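Jan 6, 2021

Dear Glenys,

Happy new year! You asked for a plain account of how the village cookery and food memory project has gone since the autumn, and where the money has got to. I've tried to keep it in order but there is a lot to tell, so forgive me if I wander.

The short version is that the recipe collection is further along than I dared hope, the recordings are going well, and the printed book is late. I'll take each in turn below, after a few pictures.
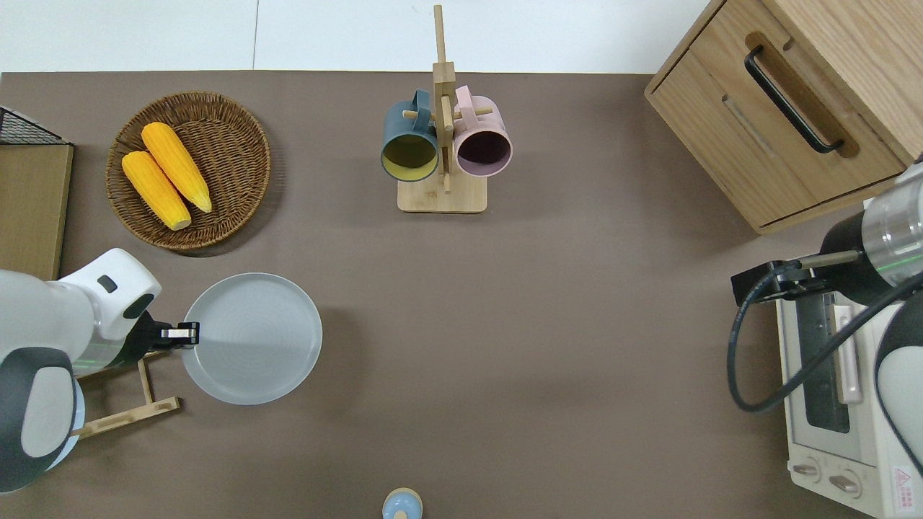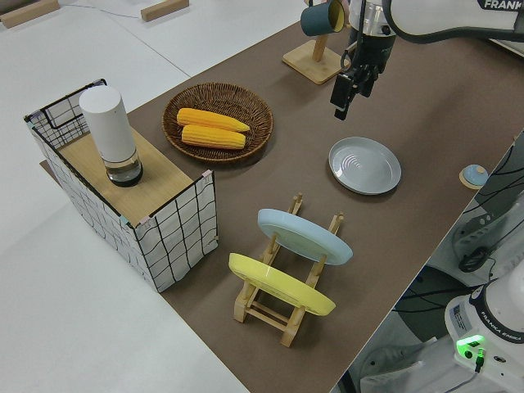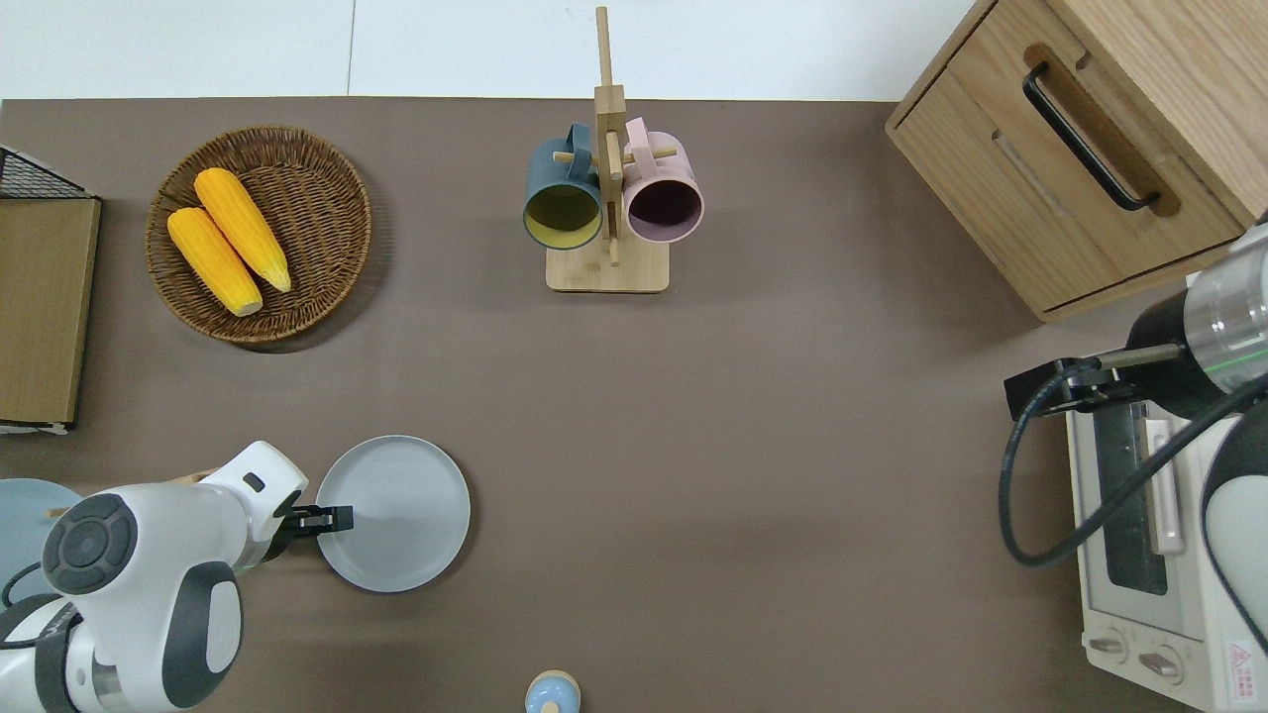
## The recipes

When we wrote the application we said we would be pleased with 200 recipes from Berthorpe and the farms nearby. We have 545. They have come in by post, by email, through the letterbox of the old reading room, and in one case written on the back of a seed merchant's invoice from before decimal money. I have loved every minute of opening them.

A good many are duplicates in all but name, and that has become one of the most interesting parts of the work. There must be a dozen households making what is plainly the same boiled fruit cake, and every one of them has a different name for it and a different story of where it came from. One family calls it Brunet cake, after a lodger who is supposed to have brought it with him, and I've now found the name in two other kitchens at the far end of the parish. I would dearly like to find out who Brunet was. The parish register has been no help so far, but I haven't been through the school log books yet.

The savoury side is thinner. People send us cakes, puddings and jam without being asked, but they don't think of a weekday dinner as a recipe at all. So in November I changed the wording on the form from "your favourite family recipe" to "what was on the table on a Monday?" and the replies changed straight away. We got cold meat and bubble, onion dumplings, a bacon roly-poly boiled in a cloth, and three pages on what could be done with a marrow. I wish I'd thought of it in the summer!

Typing up is slow going. We keep the spelling and the measures just as the writer gave them ("a teacup of lard", "enough flour") and put a modern version alongside. Each modern version has to be cooked before it goes in. I've done most of the baking myself and the household is showing the strain. Anything involving suet has gone to the Thursday cooks, who are braver than me.

## The recordings

We planned to sit down with people in their own kitchens, and of course that had to stop. I was very low about it for a week or two. We moved to the telephone instead, with the call recorded at our end and a consent letter sent out beforehand, and it has worked much better than I feared. Several people have been far chattier on the phone than they ever were with me across a table. One lady did her washing-up all the way through and you can hear the taps running -- I think it's my favourite of the lot.

What we lose is hands. So much of this kind of cooking is in how somebody tests a dough or folds a pasty, and a voice on the line can only get you so far. "You just do it until it's right" comes up again and again. I have kept a list of the people whose methods I'd most like to see in person, and we'll go back to them as soon as we're able. None of them seemed to mind the thought of a second visit.

The sound files are stored with Cirnum, who have given us more room than we pay for, and there is a second copy on a drive in my desk. Transcripts are done for the first batch. The second batch is with the typist and I expect it back before the month is out.

## Schools

The primary school took up the "Ask Somebody Older" sheets with real gusto. Children were asked to ring or write to a relative and find out what they ate at the same age, then draw it. The drawings are wonderful. Tripe features heavily, as you might guess, and so does bread and dripping, which one boy has drawn as a slice of toast under a rain cloud.

We had hoped to hold a tasting afternoon in the hall before Christmas. That will have to wait, and I've moved the money for it into the spring with your kind agreement. The teacher is keen to do a small version in class instead, with everything wrapped and named, and I've said yes in principle. I want to check the allergy side properly with her before we fix anything.

One unexpected offshoot is letters. A class in Pramatville heard about us through a former pupil who moved out there, and has sent a packet of its own family recipes in exchange. The children here were thrilled by the stamps. We're putting together a parcel to go back and I've asked for it to be ready to post in February.

## The book

I said at the top that this is late, and I don't want to tuck it away. The plan was to have pages with the printer before Christmas. We missed that for 3 reasons: there were far more recipes than we had planned for, the cooking-through takes as long as it takes, and I was too slow to settle how the chapters should run. I had been trying to arrange it by course, soup to pudding, and it read like any other cookery book. Kirsty Whitcombe suggested going by the day of the week, so that you have baking day, washing day, the big Sunday dinner and what was done with the leavings. It came together almost overnight after that and I'm so pleased with it.

As it stands, 4 of the seven chapters are in finished draft. Sunday is far too long and will need some hard choices. Wednesday is nearly bare, and I have a request going in the next newsletter for anything people remember eating midweek. The printer has been good about holding our price, provided we get files to him by the end of spring.

## Money

The full sheet is attached separately. In brief, we are under on travel and room hire for obvious reasons, and over on postage and telephone. Ingredients for the test cooking have come in close to what we guessed. I'd like to ask whether the travel underspend could go towards extra pages in the book, so that we needn't cut the longer memories down to a paragraph. If that needs a form, do send it over and I'll fill it in this week.

## What's next

- Second batch of transcripts back and checked
- School log books, with an eye out for Brunet
- Chapters for Wednesday and Saturday drafted
- Parcel to Pramatville
- Sunday cut down to size

I'd be very glad to talk any of this through on the phone, and if you'd like to read the Monday chapter in the meantime I can post you a copy. It has the bacon roly-poly in it. Kirsty has the spare set of pages if you can't get hold of me.

With warm thanks to you and the trustees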